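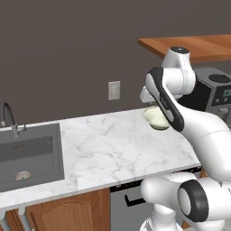

Marble counter, square steel sink.

OK, I finally got a proper go in the new Skodico wagon and I have to tell someone, so you're all getting a thread.

1/ Picked it up Tuesday morning from Halfdan Ingvarsson's place with 3438 miles on it, so it's nicely loosened up. Seats first: wow. I have a bad lower back and got out after almost 4 hours feeling totally fine!

2/ Steering is light in town, then weights up once you're moving. I was expecting that vague, floaty feel you get in so many family cars (looking at you, my old Fehr). None of it. You just point it down a back road and it goes.

3/ The ride! There's a stretch out past the quarry that's all patches and frost heaves, and I usually slow right down for it. Took it at 56 and my coffee stayed in the cup.

4/ Real knobs for the heat and fan. REAL KNOBS. I could work them with gloves on.

5/ Gripes: the lane assist nags, and you have to switch it off every time you start the car. It's two menus deep. Wind noise around the mirrors on the highway, too. And the rear wiper is tiny, like a toothbrush.

6/ Trunk swallowed both dog crates plus a folded stroller. Elínborg Ketilsson has the Clollari and says hers won't take the second crate unless you drop a seat.

7/ Somebody asked about the sound system. It has 12 speakers and it's great for podcasts, a bit boomy for music until you pull the bass down a couple of notches.

8/ Would I buy one? I think so, yeah. I want to try the smaller engine first, and Baldur Mikkelsen knows someone with one he says I can borrow in June. Will report back!

9/ Oh, and the color is a dark green that goes nearly black at dusk. I kept turning around to look at it in the parking lot.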